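Chapter 7
Drying and Unloading

Learning goals

After reading this chapter you should be able to load a dryer to a sensible level, read a care label for drying, empty the drum into a basket, and clean the lint filter between loads.

Key terms: bezel, drum, baffle, lint filter, residual moisture, cool-down

Washing gets most of the attention in a laundry course, but a good deal of the damage to clothes is done afterward. Cotton shrinks, elastic goes slack, and dark fabrics pick up lint and creases that could have been avoided. Chapter 6 ended with the spin cycle and the damp load. We now follow that load through the dryer and into the basket.

A tumble dryer does two jobs at once. It warms air and passes it through the clothes, and it turns the drum so that the clothes keep falling through that air. Both jobs need space. A drum packed to the top holds the clothes in one lump, and the outside of the lump dries while the middle stays damp. Half to two-thirds full is a good level for mixed cottons. Bedding should go in alone.

Unloading starts when the cool-down is over. Set the basket on the floor close to the machine and open the door as wide as it will go. Take hold of one piece at a time and draw it out over the lower rim.

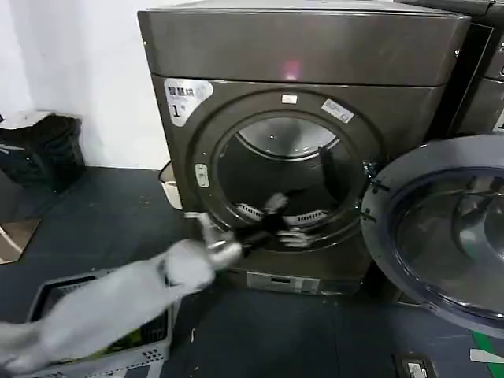
Sleeves and trouser legs wrap around other pieces while the drum turns, and a hard tug on one will stretch whatever it is wrapped around. If a piece resists, reach farther in and free it before pulling again. Dark clothes are easy to leave behind, so turn the drum once by hand and check the back before you close the door. Socks and other small things also collect in the folds of larger ones. Shake out pillowcases and fitted sheets over the basket.

Fold or hang the load soon after it comes out. Clothes left in a warm heap set their creases, and these are harder to remove than the ones made in the washer.

Once the drum is empty, look at the parts around the opening. On many front-loading models the lint filter sits at the lower lip, behind a grate with small slots. Fins called baffles stand up from the drum wall and lift the clothes as it turns. The ring around the opening is the bezel, and the door closes against it.
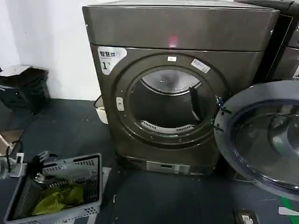

SAKAMOTO, March 9, 2022

Case Study 7.1: The Skolden Laundry Room

Residents of the Skolden apartments share one laundry room. Setsuko Koyama, who manages the building, had received complaints that loads were coming out damp at the end of a full 60-minute program. She asked residents to write down the program they chose and whether they had cleaned the filter first.

The log ran to 388 loads. Most of the damp ones followed a load after which the filter had been left alone. Koyama put up a notice asking people to clear the lint as soon as their clothes were out, and Kumiko Amano, a resident, added a small waste bin beside the machines. By October the complaints had nearly stopped.

Questions about overfilling were left open. The log did not record the size of each load, and we return to this point in Section 7.4.

7.1 Reading the Care Label

The drying symbol on a care label is a square with a circle inside it. One dot in the circle means low heat and two dots mean normal heat. A cross through the symbol means the item should not be tumble dried at all.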